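Flarkusus 7 drops the old media library in November

The November release of Flarkusus 7 removes the legacy media library from the core package. Sites that still use it will be moved to the new asset store during the upgrade. The migration runs once, in the background, and works in batches of 200 files. Editors can keep publishing while it runs, but uploads are queued until the last batch has been written.

The asset store has been available as an opt-in setting since the previous major version. It keeps one record per file and generates resized copies on first request. The legacy library generated every size at upload time, and on older sites this left large numbers of copies that no page ever called for. Those copies are left on disk after the migration. They can be removed with the cleanup command, which lists the files it intends to delete and waits for confirmation.

File URLs do not change. Requests for an old resized copy are matched to the original and served at the nearest registered size. Themes that build image paths by hand, without going through the template function, will continue to work for the length of the version 7 cycle and will write a notice to the debug log.

Two extensions need attention before upgrading. Wurngate, the import tool, must be at its current version or it will try to write to a table that no longer exists. Ban, the login rate limiter, is not affected by the media change, but its settings have moved from the Tools menu to the Security screen. Existing block lists are kept. The default lockout is now 300 seconds, and sites with a custom value keep that value.

The minimum database version has also been raised. The upgrade screen checks for this and stops before making any changes if the requirement is not met. Customers on Brordale hosting have a supported version already and do not need to open a ticket.

Known issues in the release candidate:

Alt text longer than the database field is truncated during migration. A fix is merged and will be in the final build.
The progress bar stays at zero on multisite networks until the first site is complete.
Sorting by upload date ignores the site time zone in list view.

Nightly builds are published at 9 p.m. server time. Test the upgrade on a staging copy with a full set of uploads, as a copy with an empty uploads folder skips the migration step.

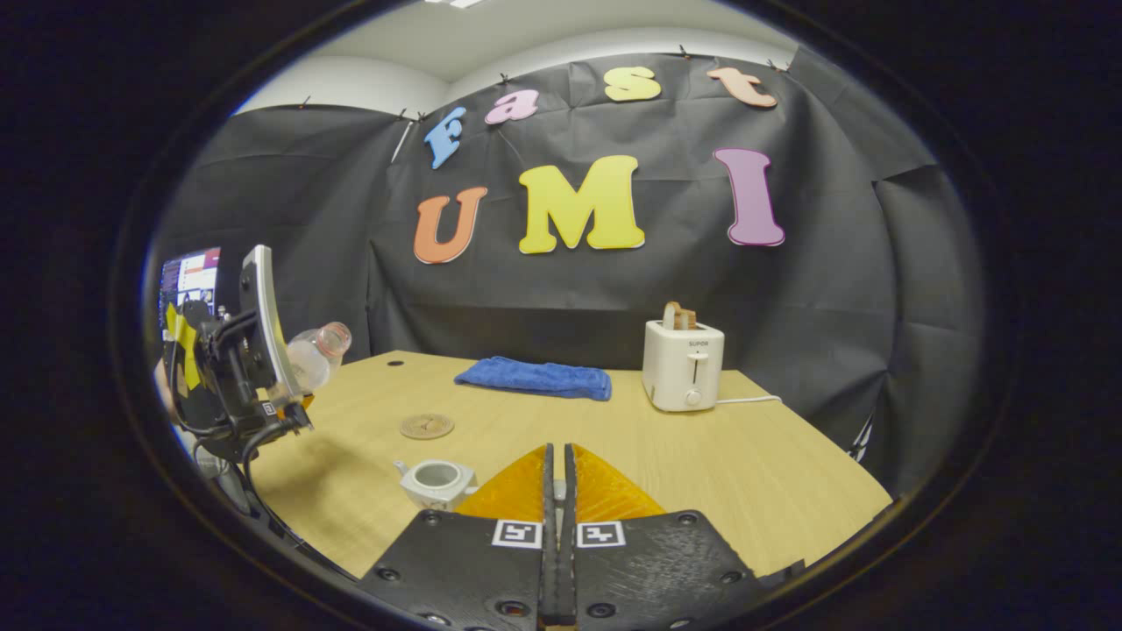 Flarkusus Core Release Team
Bug reports go to the issue tracker under the "assets" component. Please attach the migration log and state the version you upgraded from.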